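From the Couch: Is Cellach Coming Back for Another Season?

Oct 5, 2024

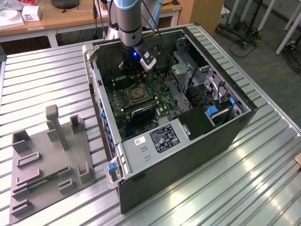

Hello again, couch people! I have had more mail about one show this month than I had all summer about everything else put together, so I am giving the whole column over to it. If you came here for the cooking competition, please forgive me and come back next time, I promise I haven't forgotten the pastry round.

The show is Cellach, of course. For anyone who has been busy with real life, it is a slow and rainy mystery set in a lakeside town called Sustitz, where a retired ferry captain named Pascual keeps getting letters addressed to a man who drowned before he was born. That's the whole first episode, more or less. He gets the letters, he reads them on the porch, he makes soup. I know people who turned it off right there and I do understand, but oh, I wish they had stayed for the second one, when his niece arrives with the other half of the letters in a hatbox.

The first season ended in March, and if you haven't finished it you should skip down past the next couple of paragraphs and meet me by the part about the music.

All right, for the rest of you. We left Pascual on the ferry with the engine off, halfway across the lake, having just worked out that the return address on the letters was his own house. His niece was on the dock with the sheriff. The light in the boathouse came on, and then we got the credits, with no music at all. I sat there with a cold cup of tea in my hand and my dog looking at me. I have gone back and forth on whether it was a good ending or only a mean one, and after watching it 2 more times I have come down on the side of good, mostly on account of the boathouse light. If you go back to the fourth episode, there is a line about the wiring out there having been pulled up years ago. It's said while somebody is washing dishes and you can barely hear it over the water.

Wanda Yazzie wrote in to say she doesn't buy it and thinks the writers simply forgot about the wiring. She points out that they also forgot the niece was allergic to shellfish, and I have no answer for that, Wanda, I noticed it too. She ate that whole bowl of chowder.

Marcus Villanueva has a much longer theory, which came to me in four separate emails (the third one corrected the first). The short form is that the number painted on the ferry, 2159, is the same number on the post office box in the opening titles, and so the drowned man and the first owner of the ferry have to be the same person. I went and checked, and he is right about the numbers matching. Whether it means what he says it means, I couldn't tell you. It could also be that somebody in the props department liked the look of it. But I've started to lean his way, and it would explain why old Mr. Grotisen at the post office gets so upset whenever the boat is mentioned, and why he wouldn't sell Pascual a book of stamps.

Now, the music. Several of you asked what the song is that plays in the diner, the one with the accordion. As far as I can find out it was written for the show and has not been put out anywhere. I have looked in all the usual places. If one of you has a recording that isn't just your phone held up to the television, please write and tell me where you got it.

So, will there be a second season? I have no inside line on these things, I only read what everybody else reads, and then I read it again looking for hints. What I can tell you is that the show has been neither renewed nor canceled. The first season ran 7 episodes, and the woman who created it, Rowena Magbanua, said in a radio interview that she had always pictured the story as 14 in all. I took that as very good news until I remembered that picturing a thing and getting the money for it are different matters. She also said she had the last scene written before she had the first one, and that it takes place in winter. We have not had one flake of snow in Sustitz so far, so that scene is still ahead of us, if we ever get to see it.

The worrying part is the cast. The young woman who plays the niece has signed on for a hospital drama, and those shows eat up a person's whole year. There's some comfort in the fact that the ferry is apparently still tied up where they left it. Everett and Loretta Haverford, who have been reading this newsletter since it was a sheet of paper, drove up that way on their anniversary trip and found it sitting at the dock with its name still on the side. Loretta says the diner is just a front with nothing behind it, which broke her heart a little, as she had been hoping for pie. They ended up at a place down the road where the waitress had been an extra in the funeral episode — third row, green hat — and she told them she'd been asked to keep her hair the same length. She wasn't told why! I have been turning that over in my mind ever since.

My own guess, for what it's worth, is that we hear something after the holidays and that the answer is yes, with a long wait attached. I was wrong about the lighthouse show and very wrong about the one with the twins, so please don't bet any money on me.

A few of you asked what to watch in the meantime. I'd say go back and start Cellach over from the beginning, with the captions on this time. People mutter a great deal in this show, and there's a whole conversation behind the church door in episode three that I had missed completely. Watch it with somebody who hasn't seen it, if you can find such a person, and try not to gasp before they do. I am terrible at this and my sister has asked me to sit in the other room.

Keep the letters coming, and if you write about the chowder, put CHOWDER in the subject line so I can keep them all together. Next time I'll get to the pastry round, and to the question of whether the judge with the nice scarves is leaving.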